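The washing-up shift, shared

For as long as anyone at Lombardi can remember, the last hour of the day has belonged to the mugs. The company rents out tea things for weddings, village fairs and long office meetings, and in a good week in August something like a whole county's worth of crockery comes back to the yard in Jarbridge with lipstick on it. The vans are unloaded, the crates are stacked by the back door, and then somebody has to stand there and put it all into racks - one cup, then another cup, then the saucer that was hiding underneath.

It is the sort of work that people are fond of and tired of at the same time. I was told, over a very generous slice of lemon cake, that the talk at the racks is the best in the building, and in the same breath that it does terrible things to your lower back by the time you are 60. Both seem to me to be true. So when the firm decided in spring to try a pair of robot arms from Wimamach at the bench, the feelings in the tea room were, as you might expect, rather mixed. 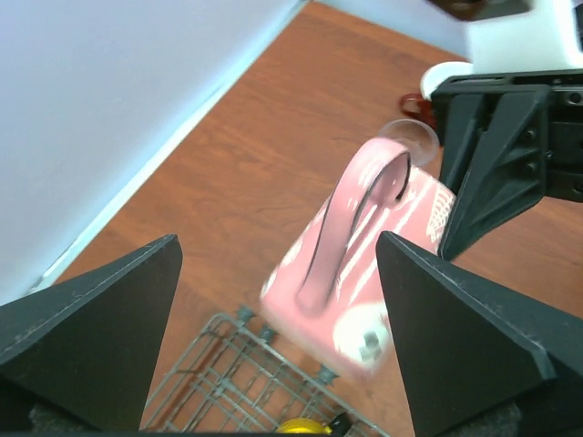

Loading a rack sounds like nothing at all until you try to explain it to a machine. Plates are fairly polite things, all much the same shape, but Lombardi's stock has been gathered up over many years from closing-down sales and the odd generous aunt, and hardly two pieces agree with each other. A pink mug with a looped handle and a shiny glaze asks to be approached in its own particular way, and the bench staff, who have picked up such things all their working lives without giving it a thought, now spend part of each morning showing the arms how it is done. They have turned out to be strict teachers. One of them made the fitter from Wimamach go back over teacups until she was satisfied, and he went home (I gather) with a full notebook and a slightly wounded look.

What has changed for the people is mostly the order of the day. The arms are slow, slower than anyone at the yard by a long way, but they don't mind going on while everybody else is having lunch. The awkward bending at the bottom rack has been shared out differently, and two of the longest-serving hands have moved across to mending and matching, a job that used to be squeezed in whenever it rained. There are 3000 cups on the shelves upstairs, and for the first time there is someone with the hours to go through them and find the chipped ones before a bride's mother does.

Pay was the thing everyone wanted to ask about and hardly anyone did, at least at first. The firm put it in writing before the arms were switched on: same rates, same hours until next summer, and a fresh talk after that. Some people think that is fair and some think next summer is a good deal closer than it sounds.

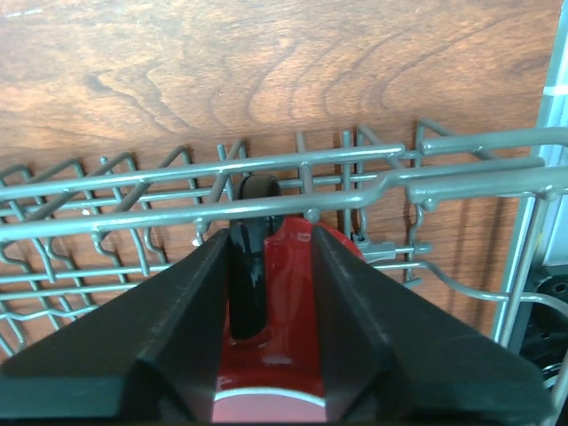

Plillard, the hotel laundry across the road, went through something similar with its folding machines, and a woman on the late shift there told me that the quiet was what she had minded most. The work got easier on her wrists, she said, but she used to stand next to the same two friends all evening and now they were at opposite ends of the building, and it was months before anyone thought to give them their breaks together.

Lombardi seems to have listened to that, or perhaps it was just good luck with the layout of the room. The bench is still in the middle, the radio is still on the windowsill, and the mending table has been pushed up close enough for an argument about football to carry on without anybody raising their voice. The arms will stay until the end of the wedding season, and the staff are to be asked again then what they would like to keep.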